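Open house at Okilow: an afternoon with the two-armed benches

Posted Tuesday, February 14, 2023

The Okilow workshop in Flundton opened its doors to the public for the second time this winter. The first open day, in December, was mostly for suppliers and people from the building. This one was for anyone who signed up, and 122 did. We stayed behind after the last group and talked with the engineer who runs the bench program. She asked to be identified by her job only, which is how the company handles all its press.

She has been at Okilow for six years. Before that she repaired sewing machines and then packaging equipment, and she still talks about robots the way a repair person would.

"People come in and ask how smart it is," she said. "I would rather they ask how often it stops. On a good day that's a short answer."

The project on show is called Juren. It covers a set of small benches, each with two arms mounted on a shared rail, and the software that lets a person teach them a task by doing it. The tasks are ordinary ones: picking up small containers, opening a lid, moving something soft from one side of the table to the other, handing an item from one arm to the other. The handover was the part visitors wanted to see again.

"Handing over is hard for a dull reason," she said. "Both grippers have to agree on where the thing is. If one is off by the thickness of a coin, you either drop it or you squeeze it between two motors that don't know about each other. So we spend a lot of time bringing the tips close together with nothing in them, and checking."

She said the check is done at the start of every session and again after lunch. It takes a few minutes when things are fine. When they aren't, she starts with the bolts at the base and works outward.

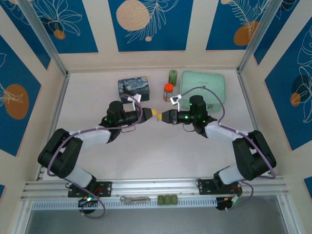 The cables were a sore point for the first year. The early arms had them tied down tight along the links, and the connectors at the wrist wore out. Now they are left with slack. "It looks untidy and I've had comments about that," she said. "But a tight cable is a cable you replace. We replaced a lot of them."

We asked about the choice of objects. She said that most of them come from the staff, and that the rule is to bring things that differ from each other in shape and in how they feel to grip. Printed tins are useful for the vision side. Jars are useful for grip. Soft things are useful for finding out how little the arm knows.

"A tin stays a tin," she said. "You pick up a pouch and it changes shape on you, and then you put it down and it's a third shape. The first month we tried soft items, I think we had 88 good picks in a week. I wrote the number on the wall. I was pleased with it then."

The walls of the enclosures got almost as many questions as the arms. Several visitors had expected plain gray boxes. She explained that the panels can be swapped for others with different patterns and colors, so that the software does not get used to one background and fail when it is moved. She likes the floral ones herself and said the bench crew argues over who gets them.

Ní Chonaill, the machine shop two doors down, cuts most of the plates and brackets for the project. Having them close has changed how the team works, she said. A bad bracket used to cost a week. Now someone walks over with the part and a pencil drawing, and there is often a new one by the end of the day. A few visitors took the shop tour as well, which was not on the program but which the shop was happy to give.

The groups were kept small and each one had twenty minutes. Children were allowed to pick the next object. Some groups saw everything go right and one saw an arm stop halfway and stay there until it was restarted. She did not mind.

"I'd be suspicious of an open day where it never stopped," she said. "That man at the back was the only one who asked me what the restart does. It was a good question. It clears the fault and sends both arms to a known position, slowly, one after the other."

The log for the Juren benches stood at 563 hours when the doors opened. She does not think the number means much by itself. Some of those hours were spent on one stubborn lid. What she looks at is the gap between stops, and that has been getting longer since the fall.

As for jobs, a question that came up in nearly every group, she gave us the same answer she gave them. The benches are slow. A person doing the same work at a table would be finished and home before an arm was halfway through. She sees a use for them in places where the work is dull and the amounts are small, and where it's hard to find anyone for the late shift. She would not go further than that.

"I know what it can do on my bench," she said. "I don't know what it can do on yours."

Okilow plans another open day when the weather is better. Sign-up will be on the workshop's page, and parking is on the Flundton side of the canal – the lot by the loading dock is for trucks only.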